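Grusent Skisteo – Ensemble à deux bras pour le rangement des chambres et des petits salons

Accueil > Équipement > Manipulation mobile > Skisteo

Fiche mise à jour le 6 février 2023
Rédaction : Desta Yilma, service équipement

Disponibilité : sur commande
Délai de livraison : 10 semaines après la validation du devis
Garantie : pièces et main-d'œuvre selon le contrat choisi

Présentation

Le Skisteo est un ensemble à deux bras destiné aux établissements qui souhaitent tester le rangement automatisé dans des pièces meublées : résidences, hôtels de petite taille, appartements de démonstration, centres de formation. Il est livré avec sa base, ses deux pinces, le poste de commande et le logiciel Worku.

Cette page s'adresse surtout aux personnes qui doivent préparer un budget. Les caractéristiques mécaniques complètes se trouvent dans le dossier technique, que nous envoyons sur demande.

Le premier usage que nos clients étudient est le ramassage des petits déchets au sol : emballages de biscuits, bouteilles en plastique, papiers. C'est un travail simple pour une personne, mais il demande au matériel une bonne portée vers le bas et des pinces assez fines pour saisir un objet plat sur la moquette.

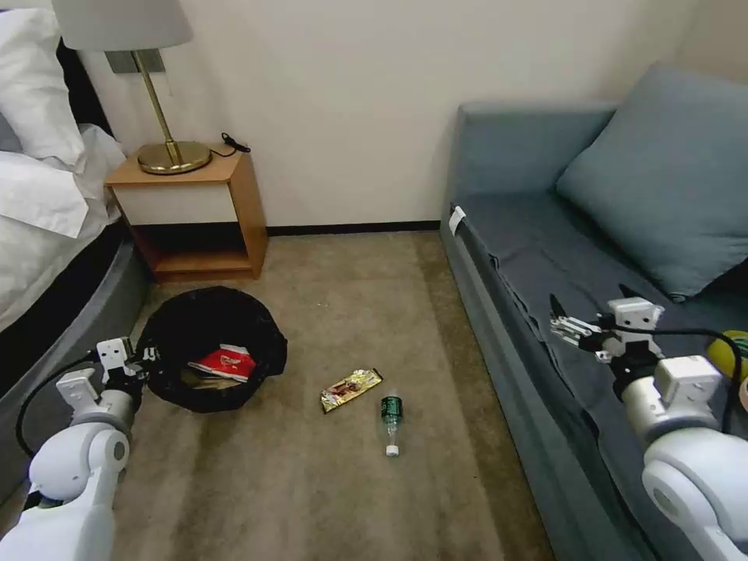 Avant de demander un prix, nous conseillons de choisir une seule pièce et de noter ce que l'on veut y faire. Un projet qui commence avec trois pièces différentes coûte plus cher en réglages, et les résultats sont difficiles à comparer. La seconde pièce peut être ajoutée plus tard sans changer de matériel.

Contenu de la livraison

Base mobile avec colonne réglable
Bras gauche et bras droit, câblés
Deux pinces à doigts remplaçables
Poste de commande avec écran
Licence Worku pour un poste, première année comprise
Jeu de 6 paires de doigts de rechange
Notice en français et en anglais

Ne sont pas compris : le transport hors de France métropolitaine, l'installation électrique, le mobilier de la pièce d'essai et les consommables comme les sacs poubelle.

Préparer la pièce

Mesurez d'abord le passage libre entre les meubles. L'ensemble a besoin de 55 cm au minimum pour avancer, et d'un peu plus s'il doit tourner sur place. Dans une chambre avec un canapé, c'est souvent la distance entre le lit et l'assise qui décide si le projet est possible.

Le revêtement du sol doit être indiqué dans le questionnaire. Une moquette rase convient. Pour une moquette épaisse, il faut prévoir les roues larges, qui sont en option et que l'on ne peut pas monter soi-même.

Gardez la même poubelle pendant toute la période d'essai, avec le même modèle de sac. Un bord de sac qui dépasse beaucoup peut gêner la pince, et il vaut mieux le savoir dès la première semaine.
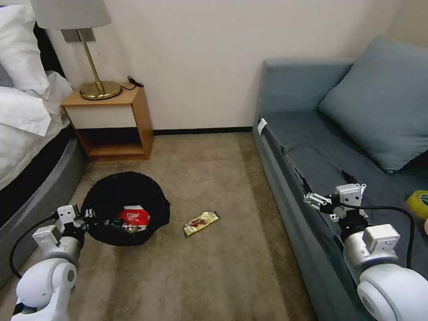 Pour le budget annuel, il faut distinguer l'achat, la mise en service et l'entretien. La mise en service dure normalement deux jours sur place. Elle comprend le montage, le contrôle des mouvements et une formation pour quatre personnes au maximum. Un troisième jour est facturé à part quand la pièce se trouve à un étage sans ascenseur.

Les doigts des pinces sont la pièce d'usure principale. Chez Jimameck, qui utilise le Skisteo depuis janvier dans un appartement d'essai, une paire a été changée après 47 heures de travail. Cette valeur dépend beaucoup des objets et du sol, nous la donnons seulement comme repère. Les câbles extérieurs sont à contrôler chaque mois, surtout aux endroits où ils forment une boucle près du mobilier.

Achat ou location

La location est proposée à partir de trois mois. Elle comprend l'entretien et le remplacement des doigts usés, mais pas la formation de nouvelles personnes en cours de contrat. En cas d'achat après location, une partie des loyers est déduite du prix. Le calcul exact est joint au devis.

Questions avant commande

Peut-on utiliser un seul bras ?
Oui, le logiciel le permet. Le prix reste le même, car la base est construite pour deux bras.

Faut-il une personne présente ?
Oui. Dans la version actuelle, un opérateur formé doit rester dans la pièce ou au poste de commande.

Peut-on voir le matériel avant l'achat ?
Oui, sur rendez-vous. Vous pouvez apporter vos propres objets, à condition de nous envoyer la liste avant la visite.

Demander un devis

Merci de joindre un plan de la pièce avec les dimensions, le type de sol et la liste des objets à ramasser. Les demandes sont traitées par Kwesi Kpodo, service commercial de Grusent. Le devis est gratuit et il reste valable deux mois.

Documents à télécharger : dossier technique, questionnaire de site, conditions de location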